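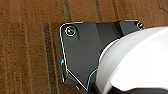 Why does the rye dough from the Nenstead flour spread flat when the same recipe with the Detham flour stands up?

Most probably the Nenstead flour has more active enzymes, so the starch breaks down before the crust is set, and the dough can't hold its own weight.

Notebook, October, Monday, started 7:30

I repeat the test from last week because I forgot to write the temperature of the water then. Today the water is the same for both bowls, from one jug.

Bowl N: Nenstead rye, new sack. Bowl D: Detham rye, the sack which is already half used. Each one gets 1,000 g of flour, 200 g of starter and 13 g of salt. Water I added by feeling last time, and this was a mistake. Today it is weighed and the number is on the card taped to the shelf.

8:10. Both mixed by hand. N is softer already, and it shines a little. D is like wet clay and stays on the spoon. I did not correct anything with extra flour, although I wanted to.

9:40. N has risen faster. Small holes on the surface. D is slow, almost no holes. Smell of N is sweet, a bit like malt. Smell of D is only sour.

10:30. Shaped both. N sticks to the hands very much, I had to use the scraper. Two loaves from each bowl, one in the tin and one free on the board.

11:15. The free loaf of N is now wide as a plate. The tin loaf of N is all right. Into the oven, all four together, the N loaves on the left side. I know the left side is hotter. Next time I must change the places in the middle of baking, which I also wrote last week and also did not do.

12:20. Out. Crust of N is darker, but see the remark about the left side. The free loaf of D has one crack along the side, otherwise good shape.

Cutting should wait until tomorrow. Whoever comes first, please do not cut the N tin loaf, it is for the crumb test. The D free loaf can be eaten.

To do:
Ask the mill at Nenstead for the falling number of this sack. On the label there is only the ash.
Try N with more starter, because more acid should slow the enzymes. Maybe 2 steps of feeding, the way it is done in the old Birkmont recipe.
Get a new probe for the oven. The Chong one shows about ten degrees too low and jumps when the door is moved.
Wash the long cloth, it smells.

Tuesday's page will have the crumb. If N is gummy under the top crust, I will take the enzyme explanation as good enough and stop looking at the starter.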